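**September, 10:40, kitchen, dishwasher task**

Present: me and Han-gyeol Baek. He did the teleoperation, I wrote the log and reset the objects.

Goal for this block: collect demonstrations for the dishwasher task with the Franka, using the Onsri controller. Before we used only kinesthetic teaching (pushing the arm by hand), but then the hands of the person come into the camera view too often, and the wrist motion is not smooth near the rack.

Settings:

- recording software: Tustska, new branch
- limit for one episode: 600 steps, then it stops by itself
- gripper force: low preset, same as for the glass tests
- objects: mugs, cups, glasses, plate. Positions changed by hand after each episode.

We kept 16 episodes and threw away 3. Two of the bad ones were my mistake, I started the recording when the arm was not yet at the home position. In the other one the gripper closed on the rim of a mug at a bad angle and Han-gyeol released it again. I wanted to keep this one as a recovery example, but he thinks we should first have a clean set. We did not agree yet. I saved it in a separate folder with the name "maybe".

Notes about control:

1. The delay feels like about 2 frames more than in the Jelstead setup. To be checked with the timer script.
2. For mugs it is better to come straight down from above. When the operator tries to come from the side, the elbow goes near its limit and the arm becomes slow.
3. Inside the rack the operator can not judge depth well from one view. Han-gyeol asked for a second monitor.
4. Sunlight through the blinds makes strong stripes on the wood. It is good for variety, but the exposure must be fixed, not automatic. I forgot this in the first episodes.

Still to do: convert to the Daltumov format, write labels for grasp and release, ask for longer cable ties.

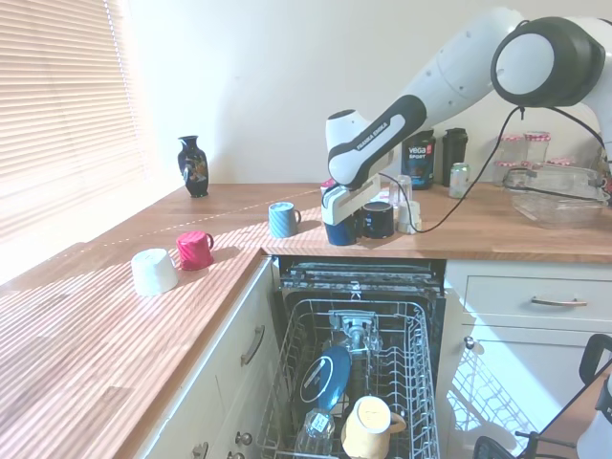
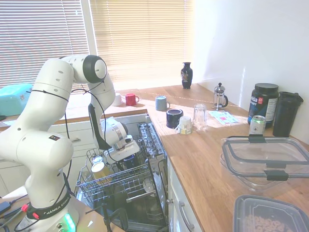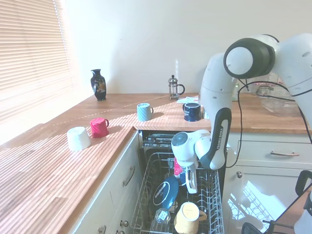

Franka at the counter and the open dishwasher. First picture: gripper at the navy mug. Second and third: gripper in the rack.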